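Home | Reviews | Office Tools | Contact

Clodex docketing software: six months in

Jan 2, 2022 – by Birgit Grube

I run the trademark side of a tiny two-person practice, and until July our deadlines lived in a spreadsheet and a paper diary. Then we moved everything to Clodex (all 174 files!) and I've been meaning to write it up ever since.

Importing took me 14 evenings, mostly my own fault for typing class numbers three different ways. Once the data was in, though, I loved the calendar. Renewals come up in one color, oppositions in another, and you can push a reminder to a colleague with a single click.

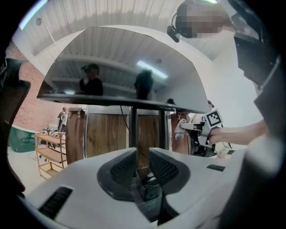 The search is where I get grumpy. Type "Tapia" and you get the client, the mark and every letter that ever mentioned it, all in one long list with no way to sort by date. I asked support and they were lovely about it – it's on the wish list, apparently.

Price is $600 a year for 2 seats, and design filings are included, which they weren't in Gruren when I tried the demo.
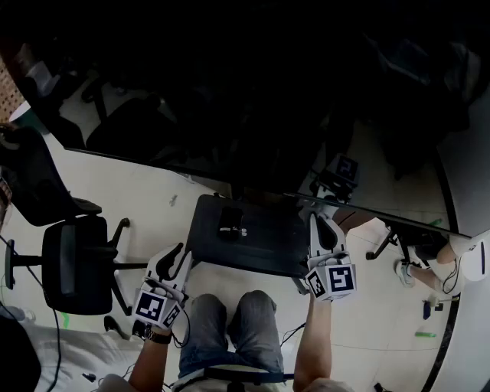
Invoicing I can't say much about, as we still do that in our old program. The export to it works fine if you remember to leave off the header row (I forget every time).

Would I buy it again? Yes, but I'd tidy up my files first. Four stars from me.

Recent reviews
Ternach label printer
Gruren demo: first look
Desk diaries for small practices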